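Home | Notebook | Materials | Kiln log | About
Last updated: February

Workshop notebook – limewash trials for the Alley rooms
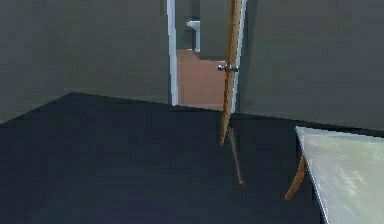
Where things stand

Batch 5 is the one! I nearly gave up on the deep colours after batch 4 went chalky on every board, but five has come up so well that I keep going back to look at it. No dusting on the sleeve test, no tide marks, and a soft bloom that moves when you walk past it. I've put the board in the north window so everyone can have a look before I cut it up for samples.

Recipe as mixed: mature lime putty from the D'Souza tub (the older one, with the dented lid), let down with rainwater until it ran like full-fat milk, then sieved twice. Pigment soaked overnight in a jam jar and stirred in last. 200 g pigment to the bucket, same as batch 4, so the pigment load wasn't the trouble after all. I'd been blaming it for weeks.

What I changed

Water, mostly. Batches 1 to 4 were all made with tap water and put on boards that I'd only misted once. This time I damped down the night before, again at 8 in the morning, and a last time just ahead of the brush. The board was cool and dark all over when I started, with no shine on it. The first coat went on so thin I thought I'd made a mistake – you could hardly see it – and it carried on turning up for the rest of the day as it dried.

Five coats altogether, a day between each. Coat three looked dreadful, all streaks. Don't panic at coat three. I'm writing that down in capitals on the lid as well.

Brushes

The big Fudatero block brush is lovely for this. It holds plenty and lets go slowly, and the crossed strokes blend while they're wet. The narrow one sheds. I picked nine bristles out of a board no bigger than a tea tray, then stopped and changed over. If anyone wants it for pasting, it's on the hook by the sink.

Wash them straight away, please! Somebody left one standing in putty over the weekend and it's now a very good doorstop.

Colour notes

Wet colour is no guide at all. The mix in the bucket looks nearly black and dries several shades lighter, more so near the edges of the board where the air gets at it. I've started painting a stripe on blotting paper and drying it on the radiator, which gets me close in a few minutes. Blotting paper reads a touch warmer than plaster, so allow for that.

Batch 2 (the Jimville earth) is still the prettiest by lamplight but goes flat in the daytime. Might be worth trying as a top coat over 5. Half a cup left in the jar, enough for one board.

Still to do

– Rub test on 5 after two more weeks. Dry cloth first, then damp.
– Same recipe over old gypsum, with and without casein. I expect it to fail without, but I want to see how.
– Find out whether the rainwater matters or only the damping down. One board each way, same bucket, same brush.
– Top up the water over the putty in both tubs. It was showing at the surface this morning.
– Order more pigment. Check the batch number against the old bag before opening it.

Later, 9 pm: went back with a torch held flat to the board and found a faint lap line a third of the way down, where I stopped to answer the door. Invisible from the front. Whole wall in one go, then, with the phone off.

6 comments | 14 shares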